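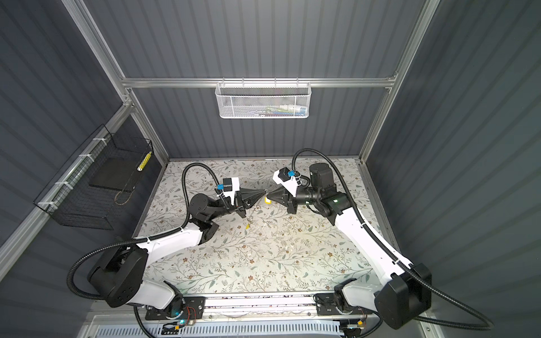 When does the new Triltero 500 reach American dealers? In June, going by what Hostetti's US office put out this morning.

28 January 2025
By the Two Wheels Desk
2 min read

Search this site Go

I've been waiting on this one for ages, so forgive me if I gush a bit. Hostetti has confirmed that its middleweight adventure bike, the Triltero 500, is coming over with the same parallel twin the European version gets (hooray!) and the same seven-year gap between us and the last small Hostetti you could buy here new.

The first shipment is 1240 bikes, split between the coasts, and a second batch of 1565 follows if orders hold up. My guess is they will. The dealer I buy my tires from already has a waiting list taped up next to the register, and I'm on it.

You get spoked wheels, a taller screen and a proper skid plate as standard. Heated grips are extra – boo – and so are the side cases, which come from Correa and lock with the ignition key. There's also a Mastitz fork on the pricier version, with a lot more adjustment than most of us will ever touch. I rode a European bike with that fork last June, on some truly awful gravel, and got off it grinning. The seat was a different story. I'd budget for another one if you plan on riding all day.

No US price yet, which bugs me. Hostetti says dealers will hear first and the rest of us a little later. Colors are gray, dark green and a bright orange that I think looks great and my wife thinks looks like a traffic cone. Deposits open at dealers next month.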